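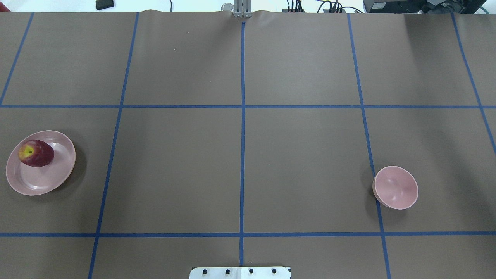 4 min read

I went to Stornis for the open day in July 2026 and came home with sore feet, two pages of notes and a head full of ideas. If you have ever wondered what a meal kitchen looks like when half the lifting and placing is handed to machines, this is the place to see it.

Stornis packs meals and snack trays for hospitals and schools around Saninstead. There are 147 people on the staff and 11 robot stations, and the visit took us past most of them, starting with the packing hall (loud, chilly, hairnets for everyone!) and ending in the practice room upstairs. That room is where new placing jobs get worked out before anyone tries them on the line, and it was my favorite stop by a mile.

Our guide was Revathi Varma, who spent years on tray packing before she moved upstairs. She talks fast and she loves questions, which suited me fine. Her job now is to set up tasks, watch how the arm does them and write down what went wrong. Put the apple on the plate, take it off again, put it in the bowl. It sounds like nothing at all, and then she starts explaining how many ways an apple can roll and you realize you have been standing there for twenty minutes.

The table has brown paper taped out in a grid with blue tape, so everyone can talk about where a thing goes in the same way. Revathi said the packers came up with their own nicknames for the squares, and those nicknames have ended up in the official task sheets. I loved that. The people who knew the work got to name the parts of it.

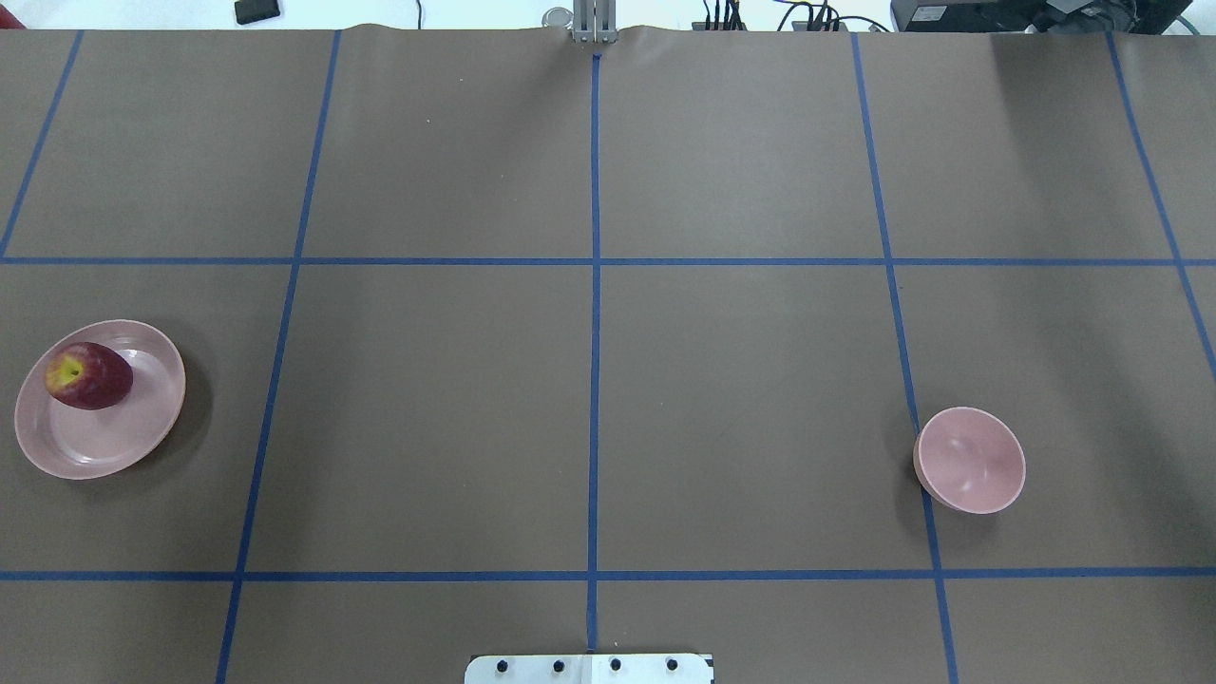
Did anyone lose their job when the stations came in?
Nobody was let go, but plenty of jobs changed. Stornis stopped hiring seasonal packers for the December rush, and the night shift was cut back, so some people had to move to days whether they liked it or not.

I was glad to get a straight reply on that, and it came from Smaranda Roman, who runs the day shift and was walking along with our group. She didn't pretend that everyone was happy. A few of the longtime packers miss the old line, where you stood shoulder to shoulder and could chat through a whole shift. With the stations in, people are more spread out, and Smaranda has been moving breaks around so that friends can still eat lunch together.

What has gotten better, by her account, is the wear and tear. A packer used to reach across the belt for the same item all day long. The reaching is mostly done by the arms, and the packers check trays, swap out bins and step in when a station stops. People rotate every 2 hours. One man at station four told me his shoulder hadn't felt this good in years, and then he had to run because his light was flashing.

Pay came up too (someone always asks, and this time it was me). Anyone who finishes the station training moves up a grade. The training is a course called Halteo, taught in house, and so far the waiting list is longer than the class.

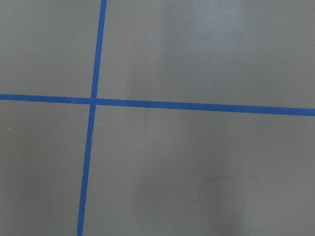
Blue tape on the gray surface, close up.

The part I keep telling friends about is how much of the practice room work is plain old looking. Revathi has people from the line come up for a week at a time, and she says they spot trouble long before the software does. A packer will glance at a bowl and tell you the arm is going to come in too low, and then it comes in too low! She writes every one of those calls on a whiteboard. When I asked what was hardest to teach, she said fruit, followed by anything with a lid.

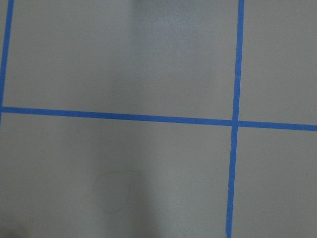

After the practice room we went back down through the Bhat wing, the newest part of the building, where the finished trays are stacked and loaded. It handles 700 trays an hour when things are humming. We caught it during a changeover, so I mostly saw people wiping down belts and laughing about something I was too far away to hear.

A few tips if you're going next time. Wear closed shoes, since they will turn you away in sandals. Bring a sweater for the packing hall. Get on the early tour if you can, as the later ones get crowded and it's hard to hear the guide over the belts. The coffee at the end is free and pretty good, and Smaranda hangs around for questions until the last visitors head out to the parking lot.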